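Service robots – setup and upkeep
Thread: two arm unit, right gripper drifting on soft stuff

bayu_r
Posted 7:40 am
Hi all. Bayu Raju here, I look after the two arm machine in the show suite at Furkdale. Job is bedroom tidying, mostly clothes off beds. Been fine since March, now the right gripper is closing off center. One finger gets to the cloth before the other, drags it, then the fold goes crooked. Left arm ok.

Done so far:
– rehomed both arms, twice
– wiped the finger pads with alcohol
– swapped the wrist cable for the spare
– reran the hand-eye calibration, 19 poses

Calibration comes back clean so I dont think its the camera. Anyone seen this? Need it going by tomorrow afternoon.

Khoo_bench
Posted 8:05 am
Linkage screws. Check the small ones at the inner ends before you touch anything in software. They back out on ours if nobody puts threadlock on. Quarter turn loose and the fingers dont meet in the middle anymore.

tallow_pete
Posted 8:12 am
Before you pull it apart, do you have the same trouble on a hard table? If it closes fine on a table its your height, not the gripper. Duvets sink. The arm thinks it's 2 cm above and its already pushing.

bayu_r
Posted 8:50 am
@Khoo_bench will do, got the hex keys out now.
@tallow_pete table is fine. Well, better. Still a hair off.
Couple of shots from the suite so you know what its working on. Black cloth, white bedding, nothing fancy.

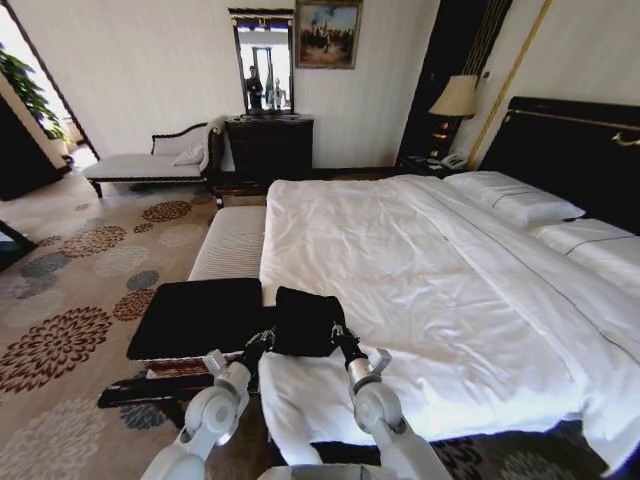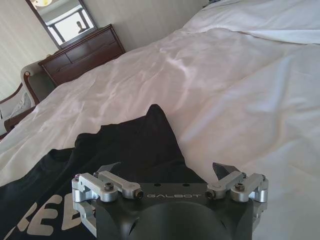 Height is set from the depth map, average over a patch, then minus an offset I typed in back when we set up. Offset was tuned on a firmer matress topper. They changed the topper, guess who didnt hear about it. So maybe pete has a point. But it doesnt explain one side only?

tallow_pete
Posted 9:03 am
It does if the wrist isnt level. Soft surface plus a little roll, low finger digs in first and pulls everything its way. On a table you hardly notice.

Khoo_bench
Posted 9:10 am
Disagree. If it was roll the calibration would show it. He said clean.

tallow_pete
Posted 9:15 am
Clean from a low residual means the poses agree with each other. Doesnt mean the wrist mount isnt twisted on the flange. Seen it on a Rultanwood cell, lovely numbers, gripper sitting crooked the whole time.

Khoo_bench
Posted 9:17 am
ok fair, but screws first. Takes five minutes. Recal takes an hour.

marn_w
Posted 10:22 am
Also black cloth is rotten for depth. Ours drops out in the deep folds and the patch average jumps. Log the raw depth for a few grabs and look for holes. We ended up using the median and throwing out anything under 163 valid pixels. Number is for our camera, dont copy it blind.

bayu_r
Posted 11:48 am
Update. Power off, e-stop in, arm parked on the stand. Right gripper inner screws – one was loose, Khoo wins that one. Cleaned the thread, blue threadlock, snugged it down. Did the other side same way while I was there. Letting it cure over lunch.

Then put a straight edge across the two fingertips and a level on the wrist. Not level. Small, but you can see it. Backed off the flange bolts, squared it up, retorqued in a cross pattern. So pete wins too I guess.

Question – do I need the full hand-eye again after moving the flange? Really dont want to.

tallow_pete
Posted 11:55 am
Yes. Full one.

Khoo_bench
Posted 12:04 pm
Yep, agree for once. Camera rides on that wrist, you moved it. And vary the tilt more, if all your poses are near straight down you wont catch roll very well.

drasenance_ops
Posted 12:31 pm
I'd skip it personally. Do a touch-off on a known point, if its inside a millimeter leave it alone. For clothes on a bed who cares. We run like that at Drasenance and only recal on the monthly service.

tallow_pete
Posted 12:36 pm
And then you spend the month chasing it. No thanks.

marn_w
Posted 12:40 pm
Touch-off only checks position at one pose anyway. Do the full one.

bayu_r
Posted 3:26 pm
Did the full one, grumbling. More tilt this time. Redid the offset on the new topper as well, came out smaller than the old value. Changed the average to a median, havent picked a pixel cutoff yet, logging first.

First grabs after: fingers land together, cloth comes up straight. Had one miss on a really flat bit with no fold to pinch, but it used to miss those before too. Separate problem.

marn_w
Posted 3:41 pm
For the flat ones try closing slower with the fingers already touching, let it gather a ridge. Cap the down force first or you'll be pushing into the springs.

Khoo_bench
Posted 3:50 pm
Put a paint mark across the screw heads so you can see if they walk. And check the left arm, same age, same screws.

bayu_r
Posted 4:15 pm
Left is on the list for tomorrow morning before anyone's in. Paint pen is on order, using nail polish till then. Will post the depth logs when I have enough of them, marn I might need help reading those.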